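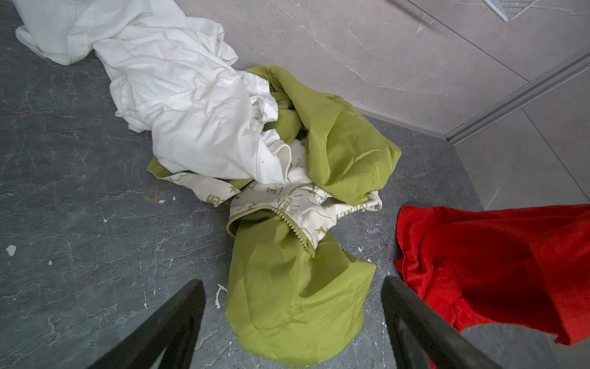

6. Wrist camera and finger set-up for garment pickup

This section covers the two-finger gripper and wrist camera on the Ovix arm when the cell is used to pick clothing from a pile on the floor. Complete section 5 (arm homing) first.

6.1 Before you start

The arm must be homed and in manual mode. Keep the enable switch in hand whenever a step calls for arm motion.

CAUTION: The fingers can close without warning when the controller restarts. Keep hands out of the gap until the drive lamp is off.

6.2 Fitting the fingers

1. Turn off the drive. Wait for the lamp to go out.
2. Wipe the mounting faces with a dry cloth. Lint trapped here tilts the finger and shows up later as an uneven grip.
3. Slide each finger onto its carrier until it stops. Tighten the two screws evenly.
4. Turn on the drive and run FINGER HOME from the Heltach panel.
5. Open the fingers fully. The panel should read 1324 counts. If it does not, repeat steps 1 to 4 before changing any offset.

6.3 Aiming the wrist camera

1. Jog the arm to the floor pickup pose with the wrist pointing down.
2. Open the fingers and check the live view. Both fingers must come in from the bottom edge, one on each side, with floor or fabric visible between them.
3. If one finger is missing or much lower than the other, loosen the bracket screw and turn the camera until both can be seen. Tighten the screw and check again.
4. Set exposure to 764 on the panel. Use a pile with at least one white garment; the folds in the white cloth should still show soft gray shadows. If they are washed out, lower the value.
5. Save the view as the reference for this arm.

Note: The black fingers may look partly shadowed in the live view. Do not raise the exposure to correct this.

6.4 Setting the floor mask

The mask tells the picker which areas to ignore. Patterned stone, tile seams, metal tracks and vent covers can all be taken for fabric edges — the mask has to be redrawn each time the cell is moved.

1. Clear the pickup area of clothing.
2. Select MASK, then NEW.
3. Trace each metal strip and grate within reach of the arm. Leave a margin of one finger width.
4. Where the floor changes from dark to light, draw the boundary as a separate line and mark it FLOOR.
5. Put the clothing back and run a test view. No part of a garment should be masked unless it lies over a traced item.

Small pale flecks and faint stains on the floor do not need masking. Sweep up loose material before a run.

CAUTION: Do not let the fingers touch down on a raised track or step. Contact at full speed will bend the carrier and trip fault 1705.

6.5 Test picks

1. Lay out a mixed pile: a lined jacket with a zipper, a knit top and a fleecy item. Let them overlap.
2. Set speed to LOW and run 9 picks, restoring the pile after each one.
3. Watch the zipper. If a fingertip catches the teeth, stop the arm, open the fingers by hand control and free the cloth before moving the wrist.
4. Check the log for slips. Slips on smooth jacket fabric usually mean worn finger pads. Replace both pads together.

Printed linings can confuse the edge finder when a jacket lies open. If picks land repeatedly on the print, switch the edge filter to COARSE.

6.6 Clearing fault 1705

1. Turn off the drive and move any clothing away from the fingers.
2. Check both carriers against the Athanasiadis gauge supplied with the arm.
3. If a carrier is bent, replace it. Do not straighten it.
4. Turn on the drive, run FINGER HOME and repeat 6.3 from step 2.

Revised 21 Feb 2026, J. Wuyts. Replaces the Clundow site sheet for floor pickup.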